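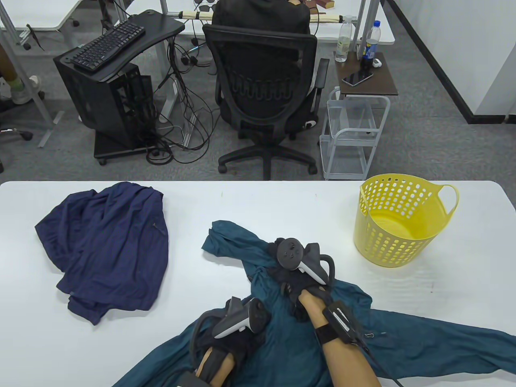 Search this guide
Go

Home | Set-up | Recording | Replay | Troubleshooting | Contact

Print this page
E-mail this page

Pendurham Cloth Handling Guide
Section 3: Recording your folding demonstrations

Okay, you've got the headset camera talking to the logger and Section 2 is behind you. Now for the part I like best (and the part that eats your afternoon): folding laundry by hand, over and over, while the wrist trackers and controllers write down everything you do. The policy only ever learns from these recordings, so I'm going to be a bit fussy.

Before you start

1. Clear enough table for one garment to lie fully open. A plain, light tabletop works best for us. We tried a dark one in Flanden and the navy clothes practically vanished in the video.

2. Put your basket at the back of the table, off to one side. Pick a side and stay with it for the whole batch!

3. Gloves on first, then the wrist straps, then the controllers. If you do it in any other order you'll be taking things off again, believe me. The strap should be snug enough that the tracker doesn't slide when you shake your hand.

4. Run the tracker cable back along your forearm and away from the table. Give it some slack at the elbow.

CAUTION: Check where that cable goes before you reach for the basket. I've dragged a whole shirt onto the floor with mine, and the logger happily kept going.

Calibrating

5. Hold both controllers out over the table with the thumbsticks up and keep still until you hear the double beep.

6. Touch the two controllers together, then pull them apart slowly. On the preview screen the two hand markers should meet and separate along with you. If one lags, stop and restart the logger.

7. Calibrate again after every 30 recordings, or whenever you've taken a strap off, even for a minute.

NOTE: One beep means only one tracker was found. It's nearly always the cable.

Recording a fold

8. Start with the garment crumpled. Please don't tidy it up first. I know it's tempting, but the messy start is what the robot has to cope with, and our first model (trained on nice flat shirts) just froze when it met a real heap.

9. Press the left trigger to begin. Find an edge or a sleeve, grip, and open the cloth out toward you.

10. Smooth it with slow sweeps. You can press down with the controller itself if you need to; the rings are tougher than they look.

11. Fold sleeves in, then sides, then bottom to top. Set the finished piece on the free side of the table and press the left trigger again to stop.

12. Say "keep" or "redo" out loud. The logger tags the take for you.

NOTE: Fumbled a grip? Keep going and fix it, and tag it "keep" as long as the fold ends up okay. That sounds backwards, so let me tell you what we got.

Why we keep the fumbles

Our Bakhtiari set has 2,991 takes in it. We pulled out the 1,036 that had at least one dropped or missed grip and trained without them, expecting a cleaner policy. What we got was a policy that folded beautifully until something slipped, and then it pawed at the same spot forever. With the fumbles back in, it would let go, move over and try again. I was so pleased I made everyone in the office come and watch a T-shirt get folded.

I can't promise it'll carry over to towels or bedding. We've only checked it on shirts and zip-up tops so far.

When to throw a take away

Redo it if:
- a marker jumps or disappears on the preview
- the garment leaves the table
- you looked away from your hands for more than 3 seconds

Batch files go to the Bristness folder at the end of each session. Don't rename them; the replay tool in Section 4 finds them by name.

Back to Section 2 | On to Section 4: Replay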